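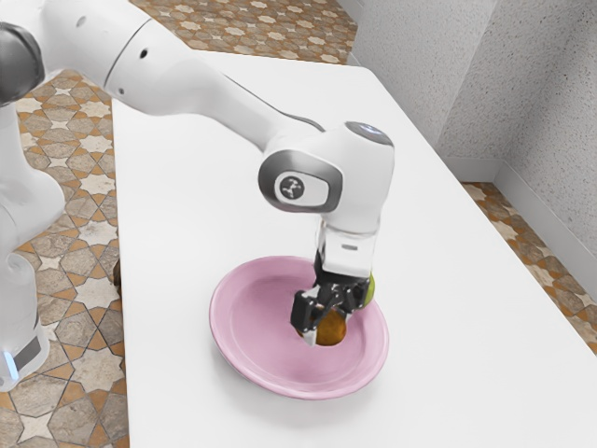 *Fruit-handling task in the Vasero simulator, with the gripper down at the pink plate.*

**Prestenow, April 2, 2022** – I'm Ditte Arnardóttir, I look after Vasero, and I'm so pleased to say it's on sale from today! It's our practice kit for robot arms: you try a job on screen first (fruit on a plate, say), then move it over to your own arm when you're happy.

You get 60 ready-made tasks, eight room layouts and a proper printed guide, which Kári Sveinbjörnsson wrote and I nagged him about. The single licence is €241, and schools get 50 per cent off until the end of August.

Want a trial copy or a chat? Ring the Prestenow office and ask for me or Snædís Kjærgaard – we're both in most mornings.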